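We use cookies to remember your settings. Accept | Manage

Darport Film Board > Remakes and sequels

pollyfilm: So who's seen the new Flusar? I went in ready to hate it and came out humming. They kept the harbour song and the whole ending, just with better sea. 151 minutes flew by - well, mostly.

grumbleton: Flew by?? The original did the same story in half the time, and the lighthouse keeper was funny. Now he's sad and has a dead brother.

pollyfilm: I liked the brother! It explains why he never leaves the island, which bugged me as a kid.

mintsauce: With grumbleton on the length, with polly on the songs. Hirose is a much better villain this time, proper creepy.
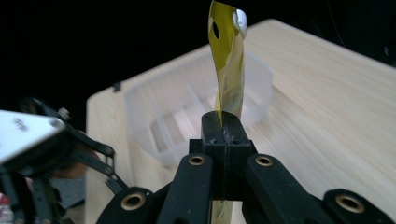

mintsauce: Also stay for the credits, there's a bit with the goat.

grumbleton: I'd left by then. Paid extra for the big seats at the Bundo as well.

pollyfilm: Go again on a cheap night, you old misery.

Comments (2)

tess_k: Took my nan, she cried at the ferry scene. Original's still better.

rowan500: Is it too scary for a six-year-old? The Hirose bits sound a lot.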